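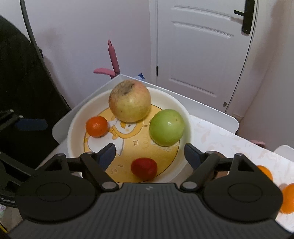 *Bowl of fruit, Skillavberg clubhouse*

**Thread: That "record crowd" for the Curna Cup semi**

**leftwing_larry** wrote:

So the league report on the Skillavberg vs Udari semi has the crowd at 2,000. Anybody who was there want to back that up? I was in the east stand and had a whole row to put my coat on. I've been going to floorball in that hall for years and I know what it looks like full.

Game was decent, by the way. Udari should have pulled their goalie a lot earlier.

**bullyoff** wrote:

It was loud though. Loudest I've heard it. The far end was packed, you probably just had a dead section.

**leftwing_larry** wrote:

Loud is a drum and a PA system.

**Udari_till_i_drop** wrote:

The hall holds 1,911. It's on the fire notice by the north door. Go read it. So either the report is wrong or they broke the rules, and I know which one I'd bet on.

**hollyk** wrote:

> The hall holds 1,911

Seated. There's standing room behind the goals that came in after the notice was put up. My brother works the door there sometimes.

**Udari_till_i_drop** wrote:

Then they'd need a new notice. You don't get to add people and keep the old sign. And that "standing room" is a hallway with a rope across it.

**bullyoff** wrote:

You lost 4 goals to 3 and now you're measuring hallways lol

**Udari_till_i_drop** wrote:

The result was fair, I said so in the match thread. This is about a number somebody typed into a report.

**pressbox_pete** wrote:

I asked. Helmi Nurmi handles media for Skillavberg and she wrote back the same evening, fair play to her. Scanned tickets: 1,213. The 2,000 is "total engagement at the venue" and includes season ticket holders whether or not they showed up, plus players' families, plus the Karppinen sponsor block.

Her words on the engagement bit, I wouldn't make that up.

**leftwing_larry** wrote:

Thank you. And how many of the Karppinen seats had a person in them? I could see that block from where I was. It was mostly free scarves.

**hollyk** wrote:

Every league counts season tickets. They paid, they count. I don't see the scandal.

**leftwing_larry** wrote:

Then call it tickets sold. The report says "watched by a record crowd." A season ticket in a drawer at home didn't watch anything.

**pressbox_pete** wrote:

The record part bugs me more. Tapio Riihimäki had the old one listed on his stats page, and that was from scans only. You can't beat a scan number with an engagement number. I've asked the league which method they plan to use for the final in November and haven't heard anything.

**bullyoff** wrote:

Does it matter to anyone outside this thread? More people read "record crowd," maybe more people come. I'd take that.

**Udari_till_i_drop** wrote:

They'll come, see the empty rows, and figure the rest of the report is padded too. Shots on goal next. They already gave your guy an assist for falling over.

**bullyoff** wrote:

He touched it!!

**hollyk** wrote:

He did not touch it. I'm on your side about the crowd and even I can't give you that one.

**pressbox_pete** wrote:

Take the assist to the match thread please. If the league answers I'll post it here.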